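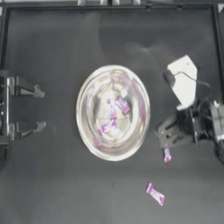

Projects > Infrastructure > File and Mail Migration > Reports

Second progress report: moving the Guldale office to hosted services

10 November 2022, by the project coordinator, Skusura

Last updated: revision 7, corrected the section on backup

This report covers the period from the end of June until now. It is written for the management of the company, who approved the budget, and it follows the same order as the first report so that the two can be read side by side.

Present state

The mail of the Guldale office is fully moved. All mailboxes are now with Gautier, the hosting provider we selected in spring, and the old mail server is switched off. It still stands in the server room with its disks inside. We ask to keep it there until the audit of the yearly accounts is closed, and after this it can be wiped and given to recycling.

The shared files are partly moved. Accounting, purchasing and the front office work already from the new storage. The technical drawings and the archive of old customer contracts are still on the local file server. In the plan these two should have been finished before the present report, so we are late with this part. The reasons are explained below.

The order system, Stamau, is not moved and was not planned to be moved in this period. We only made a test copy of it, which I also describe below.

What was done

During the summer we made a list of all shared folders and asked each department to name one responsible person for every folder. This took much longer than we thought. Many folders had no clear owner, and some were created by people who left the company years ago. In the end, 3,936 folders were assigned and the rest was put into a read-only area, where it will stay until somebody asks for it. Until now we received only a few requests, mostly from purchasing, and these were answered on the same day.

The access rights were written new from zero. On the old server the rights had grown over the years and it was not possible to say with certainty who could open what. Now the rights depend on the group of the employee, and the group is changed by the personnel office when the employee changes the department. We checked this with accounting first, and there were two mistakes in the group list, both corrected before the real move.

For the move of the mail we chose to go department by department. Each department got a message before, with a short instruction of one page. The instruction was changed after the first department, where people did not understand that the old calendar invitations had to be accepted again. The telephones also made more work than the computers. On some older models the previous account had to be deleted completely before the new one accepted the password.

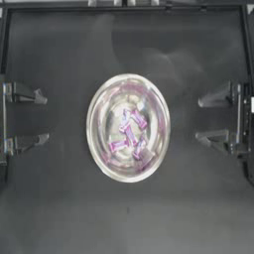 The second internet line was installed in the Guldale building and is working as reserve. The first line failed one time in the period, in the afternoon, and the reserve took over by itself. Colleagues in the warehouse noticed a short pause with the label printers. Otherwise there were no complaints. I mention it here as management had asked in the first meeting whether the second line is worth the monthly fee, and I think it is.

Delays and their reasons

The technical drawings use links from one file to another. When the folder path becomes longer, some of these links do not open any more. We found this in a test with a small set of drawings, fortunately before anything was moved for real. Gautier support answered our questions politely but could not offer a solution from their side, as the limit is in the drawing program. We now shorten the folder names together with the engineering department. It is slow work and must be done by people who know the drawings.

The archive of contracts has a different problem. A big part of it is scanned paper, saved in very large files, and the upload over the normal line disturbed the daily work. We moved the upload to the night hours. It runs now without disturbance, but it needs more weeks than the plan has given.

Backup

In the first report it was written that the backup is included in the service of Gautier. This was not precise, and I correct it. Gautier keeps deleted files for 30 days, and after that they cannot be brought back. For accounting this is not enough. We therefore ordered a separate backup from our own side, which keeps monthly copies for a longer time. A restore test was done with one folder from accounting and one mailbox. The folder was complete. In the mailbox, the messages were complete but the color marks of the user were lost. We accept this.

Test copy of Stamau

The test copy was made to learn if the order system can work from outside of the building with acceptable speed. Opening an order is as fast as before. Printing the daily list is slower, especially when the list has more than 1,000 lines. The supplier says that a newer version handles this better, but we have not seen this version yet. I would not recommend to decide about Stamau before we could test it ourselves.

Costs

The costs of the project are within the approved budget. Less was spent on outside consulting, and more on the second backup, so the two changes nearly cancel each other. The monthly fees for storage will become a little higher when the archive is complete. A table with the exact amounts was sent to the finance department separately, and I do not repeat it here.

Training

Short training sessions were offered in the meeting room and were visited well by the office staff, less by the warehouse. For the warehouse the time was not good, as it was during the loading of trucks. We will repeat it early in the morning. The most frequent question was how to share a file with a customer without sending it as an attachment, and we wrote a separate page about this on the intranet.

Next steps

Engineering and the project team finish the folder names, then the drawings are moved over one weekend. The archive upload continues at night. When both are checked, the local file server will be set to read-only and observed for one month before it is switched off.

Decisions we need from management

We ask for the approval of the new end date for the drawings and the archive, as proposed in the attached plan. We also ask for a decision if the Skusura main office should follow with the same provider, or if new offers should be requested first. The contract with Gautier allows to add a second site at the same price per user, but only when we inform them before the contract is renewed.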